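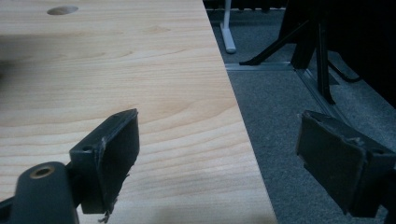
Tabletop with the round cutout, pale wood.

Shop > Our Brands > About Evance

About Evance

Small makeup and skin care company. Lip color, cheek color, brow pencils, one face cream that we're a bit too proud of. Started by Dzifa Dramani in a spare bedroom with a kitchen scale and a bag of beeswax, and it took three winters to get a lipstick that didn't snap in half in a coat pocket.

Dzifa had worked a department store counter before that. Long shifts, hard lights, and the same complaint over and over – the shade looks great in the tube and orange on me. So the first thing Evance made was a set of lip tints mixed to go on sheer and build up. Start light, add more. They're called Rometti and we still sell them, in more colors now, and they're still the thing people write to us about.

What we make

Rometti lip tints. Sheer, a little glossy, no glitter. Berry shades sell out first, every time, and we never learn.

Zakaria cream blush. Goes on with fingers. Warm it up on the back of your hand, then tap it on and stop before you think you should. Eight shades, from a dusty pink to a deep brick red that looks scary in the pan and lovely on darker skin. It was mixed for darker skin first and then we worked back the other way.

Clilov face cream. Plain white jar, no scent. Thick. Good under makeup if you give it a few minutes, good at night if you don't want to think about it. Some people find it too heavy in summer and they're right, use less.

Brow pencils. Four colors. Not much to say, they're good pencils.

How we work

Small batches, up to 400 pieces at a time. That means some things go out of stock and stay out for a few weeks, sorry. It also means that when a shade comes out wrong we can pull the whole batch and start over, and we've done that more then once. The brick red got redone five times.

Every shade gets worn before it gets sold. By us, by our families, by people who answered a postcard we used to put in the box. The tester list has 695 names on it now and it's closed for the moment, please don't email about it, we'll post when it opens. Testers wear a color for a full day and fill out a form. The form has a box at the bottom that says "anything else" and that's the part Dzifa reads first.

We don't test on animals. We don't add perfume to anything. There is beeswax in the lip tints and the blush, so those two are not vegan. The cream is. A wax-free tint is being worked on and it keeps melting, so no date.

Where we are

Our building went up in 1862 and was a button works for most of its life. Mixing room downstairs, packing upstairs, office wherever there's a chair. The floors slope. There's a little shop at the front, open mornings until noon, where you can try every shade and take home a sample pot of two of them. Ring the bell if the door is stuck, it sticks.

Who we are

Dzifa still does all the color mixing. Everybody else does a bit of everything, so the person who packed your order may well be the one who answers your email. We try to answer within two days. Before the holidays it's slower.

Returns

If the shade is wrong, send it back, opened is fine. 20 days from when it reaches you. We'll swap it or refund it, your pick. Tell us what went wrong with the color if you can, too pink, too dark, whatever – it goes in a notebook and the notebook gets used.

Stores

We sell here and in a handful of small shops. Not in the big chains. We were asked once and couldn't make enough. If you own a shop and want to carry us, write and tell us a litle about your customers and which shades you think they'd wear. New shops get added in May.

Comments

marlo_k
Is the dusty pink blush coming back? Used mine down to the metal.

Evance
Next batch is being poured now, should be up in a couple weeks.

Tansy R
Bought the Clilov cream for my mother and she's taken over the whole order. Two jars a season. No smell is what sold her.

pjb
shop was closed at 12:15 when I got there, drove an hour. my fault I guess but put the hours higher on the page

Wren
Berry tint is perfect, cap came loose in my bag though. Anyone else?

marlo_k
Mine did too, an older one. New cap clicks.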